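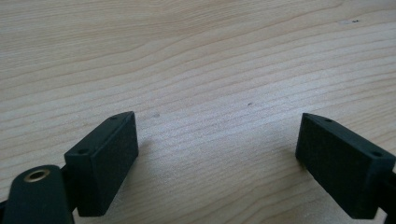 1/ Oiling a kitchen table, the slow way

Several of you asked what I did with the old table from Stemley, so I'm going to put it all in one place, and I apologise in advance because I do go on a bit. Kettle on, then.

2/ A bit of background. We bought it when we moved into the house at Stemley, and it has had homework, pastry, a sewing machine and one very unfortunate curry on it ever since. The varnish had gone yellow and sticky by the window end, and I'd been putting a cloth over it whenever people came round, which is a daft way to live with a table you love.

3/ Stripping first. I used a scraper for most of it and kept the sander for the end. It took far longer than I'd hoped (a good part of March went on it, in evenings) but scraping is lovely quiet work, and you can have the radio on.

4/ Go with the grain. I know everyone says it, and I still managed to go across it on one corner while chatting on the phone, and those little scratches took me a whole evening to get out again.

5/ Now, oil. I tried two on the underside before I let myself near the top. The Plattner went on beautifully but came up more orange than I wanted. The Vomov was paler and smelt of very little, and that's the one I chose. Your wood may well take them differently, so do test somewhere hidden!

6/ I gave it 4 thin coats, with a night in between each. Thin really does mean thin - a splash on an old cotton rag, rubbed in, left for a quarter of an hour, then wiped off as though you'd changed your mind.

7/ Please be careful with the rags afterwards. Oily rags bunched up in a bin can heat up by themselves and catch fire. I lay mine out flat on the paving outside until they've gone quite stiff, and only then throw them away.

8/ Someone asked about cost. Oil, sandpaper, a new scraper blade and a pair of gloves that fitted came to £31 altogether. I'd had a quote from Gakier for doing the whole thing professionally, collection and delivery included, and that was £191. They were very kind on the phone and I'm sure they'd have made a lovely job of it, but I did want to have a go.

9/ Looking after it since: a damp cloth, a drop of washing-up liquid if it's greasy, and dry it straight away. I keep hot pans off it as well. Tea rings I've mostly stopped worrying about, as a light rub and a dab more oil sees to them.

10/ Still to do: the legs, which are painted cream and chipped all the way round the bottom from the hoover. I can't decide between stripping them too or just giving them a fresh coat. If any of you have scraped paint off turned legs and lived to tell the tale, do let me know what you used for the fiddly bits.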